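Over-the-sink rack in the small bowl, or give up and use the dishwasher for everything?
Posted in Kitchen & Cleanup – March 19, 2020
721 views · 3 answers

vatley_kitchen
Moved in a few weeks ago and finally have a double sink, big bowl on the left, narrow one on the right. Dishwasher is right of the sink. I put one of those expandable racks across the small bowl becuase I hate having a drainer on the counter. Problem is now I've got no second bowl for rinsing, and stuff goes from rack to dishwasher and back with no system at all. Plates slide around too. 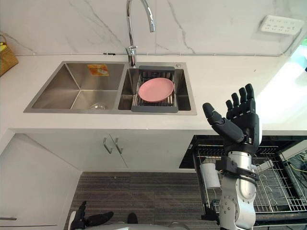 Rack over the small bowl, dishwasher open next to it.

Do I keep the rack there full time? Move it to the big side? Mostly just two of us, lots of plates and cups, not many pots. Also the counter is white and shows every drip, so would rather not go back to a mat.

12 people found this helpful · Share (3)

omley77
Keep it on the narrow side. Big bowl is for washing, you want that clear. Scrape, wash on the left, swing the faucet over and rinse right on the rack, let it drip. Water goes straight down the drain. No rinsing bowl needed.

Plates – don't lay them flat. They hold a puddle and stay wet forever. If your rack has no slots, lean them against something heavier or get a little clip-on plate holder. Mine's a Cistik, does the job, feet are kinda cheap.

And pull the rack ends out until they grip the rim. If it rocks it isn't out far enough. Wipe under it every few days or you get a slimy line.

9 people found this helpful · Share

carrasco_st_renter
just run the dishwasher?? dont see the point of both

1 person found this helpful · Share

suds_and_such
Had almost the same setup in our last place. What worked: anything dishwasher safe goes straight in dirty, never touches the rack. Rack is only for handwash stuff, knives, wood, the good pan. Once it's dry it gets put away before bed, rack too. Mine folded up and lived in the cabinet under the sink.

Cups on the top rack upside down, btw. Right side up they fill with dirty water and you end up washing it agian.

4 people found this helpful · Share

Contact us | Terms | © 2020 Omley Home Help | Back to top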